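Small claims court in Mornley hears cases on the second floor, and most of them are over in 18 minutes. Filing costs $32. You fill out one form, and the clerk mails a copy to the other side.
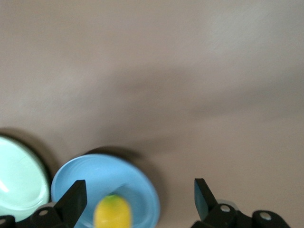 One tenant who sued over a deposit said the hearing was easy and the waiting was hard. It took 22 days to get a court date.

Bring receipts, the lease and any letters, with 4 copies of each. Hutchins County lets you pay the fee in two parts if you ask at the window. 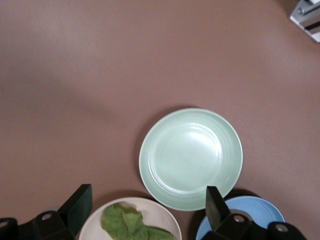 A pale green plate on a tabletop.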